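Flarkeck Opens Desktop Refurbishment Bench, Publishes Working Procedure for Used Tower Cases

September 7, 2019

Flarkeck, a reseller of reconditioned office computers, has opened a dedicated refurbishment bench at its Kunholm site and released the written procedure used there for desktop towers. The document, titled the Skála Procedure after the building in which it was drafted, covers intake, opening, board inspection, cable routing, reassembly and final test. It is available to schools, repair shops and municipal equipment offices at no charge.

Work on the procedure began in April. Until then, towers received at Kunholm were handled on ordinary office tables, and each technician followed a personal order of work. Records from that period show that the same faults were being logged under different names, and that machines returned for a second repair often had no note of what had been touched during the first. The new procedure sets one order of work and one set of terms.

Up to 700 towers can be held at Kunholm at one time. The site has processed 2,055 machines under draft versions of the procedure. Units that do not pass are stripped for parts, and the parts are entered in stock with the intake number of the donor machine.

Opening and positioning

The case is laid on its side with the access panel removed and the interior facing up. In this position the motherboard is horizontal, and connectors can be seated with straight downward pressure. Screws removed from the case go into a numbered tray that stays with the unit through final test.

The power supply label is read and recorded before any connector is pulled. If the label is missing or cannot be read, the unit is set aside and the supply is replaced with one from stock. Supplies are not opened at Kunholm under any circumstances.
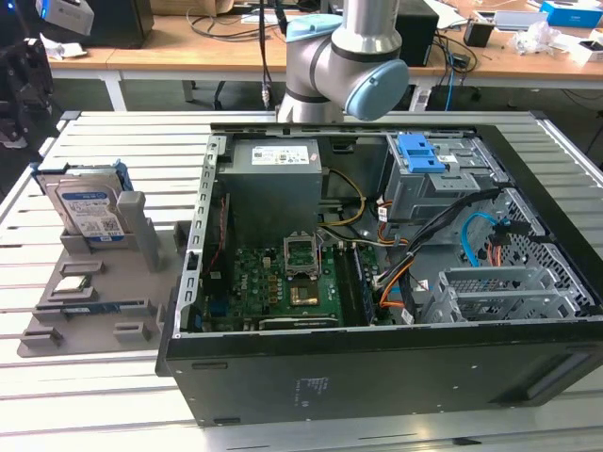 Desktop tower opened for board-level work, with the CPU socket exposed and the retention frame raised.

Socket and memory

The processor socket is inspected with the retention frame in the raised position. The technician checks the contacts under magnification from two directions, then records the result before a processor is fitted. Bent contacts are not straightened. A board with a damaged socket is classed as a parts board.

Memory slots are cleaned with dry air and checked for debris at both ends. Modules are tested individually, then as a set. The procedure requires that the slot position of each module be written down at intake, as intermittent faults reported by the previous user can sometimes be traced to one slot.

Expansion slots are checked in the same way. Slot covers are refitted where cards have been removed. Missing covers are replaced from stock.

Cable routing

The longest section of the procedure deals with cables. Loose power and signal leads that lie across the memory area make modules difficult to seat and can hide an unlatched slot. The procedure directs the technician to clear all leads from the board before inspection, then return them in a fixed sequence: board power, processor power, drives, front panel. Small front-panel plugs are connected last and checked against the board manual.

Ties are placed only after the unit has started once. Any tie that must be cut during later work is recorded as a reopened unit.

Drive cages are examined for cracked or stiff latches. A latch that does not hold is replaced, and the drive is not secured with tape or adhesive.

Final test

Each completed unit runs a nine-hour load test with the case closed. Temperatures are logged at the start, middle and end of the run. A unit that restarts without command goes back to the inspection stage and repeats the full sequence, including the socket check.

"The measurable change is in repeat work," said Natália Kubíček, technical manager at Flarkeck. "When a tower comes back, the technician can read which connectors were disturbed, which slot each module was in and which supply was fitted. Fault tracing starts from a record, and the first hour is no longer spent establishing what was done before."

Replacement latches, slot covers and numbered screw trays for the Kunholm bench are supplied by Plaltex under a one-year agreement. Plaltex will also offer the trays separately in cartons of 500 to organizations adopting the procedure.

Availability

The Skála Procedure can be requested in print or as a file from the Flarkeck service desk. The current release covers full-size and mid-size desktop towers. Small-form-factor machines and all-in-one units are outside its scope and will be treated in a separate document. Corrections submitted by outside users will be reviewed by the Kunholm bench and included in the next revision.

About Flarkeck

Flarkeck purchases, reconditions and resells business desktop computers. Its Kunholm site handles intake, repair, parts recovery and outbound shipping.

Press contact: Flarkeck service desk, Kunholm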